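[fosska-events] Re: Shuttle times for the July wedding
From: Velimir Georgiou
Date: 6 April 2019

Hi all,

Answers to the transport questions are below, with the part of the earlier message I'm replying to left in. 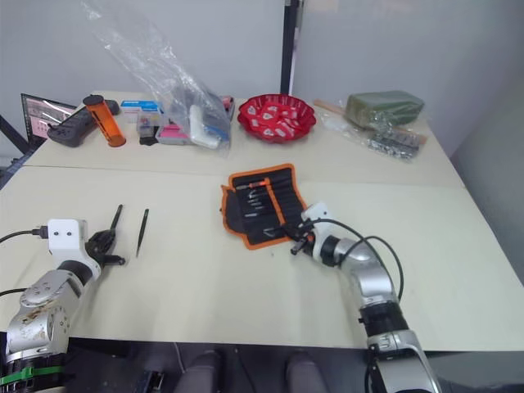 1. Guest shuttles

> The couple would like one bus to leave the reception at
> 10:30 and another at the very end. The Sheehan side has
> older relatives who won't want to stay for the dancing.
> Can we do that with the same bus, or do we have to book
> 2? Also, is the quote of 3,891 for everything, or is
> the couple's car extra? I can't tell from the PDF.

One bus can do both runs. The drive from the hall to the hotel is 25 minutes each way, so it will be back well before the last song. Pultier bills by the block, and both runs fit in the evening block as long as the second one leaves by 12:45. After that we pay overtime. Please put 12:30 on the printed card so people start looking for their coats.

The $3,891 covers the bus for the ceremony, the bus for the evening and the driver's tip. It does not cover the car. The car is a separate line on page 4, at $616, and it comes from Andilano. I have asked them to send their own invoice so the two don't get mixed up again.

2. The couple's car

Andilano wants a firm pickup time by the end of the week. The bride's mother asked for 11:00, the groom told me midnight. I need one answer. If they want a send-off with everybody outside, 11:00 is better, as most of the guests will still be there. It does mean the 10:30 bus people miss it. We could move that bus to 11:10 and have them all out front at the same time, and Pultier is fine with the change.

No rice at the hall. The contract says bubbles or ribbon wands only.

3. Parking

The side lot has to stay clear from 4:00 on for the caterer. Guests who drive should use the lot across the street and can leave cars there overnight. I'll add a line to the website.

Still open: the pickup time, and whether the band needs a ride from the hotel. If you know about the band, please reply to the list and not just to me.

Thanks,
Velimir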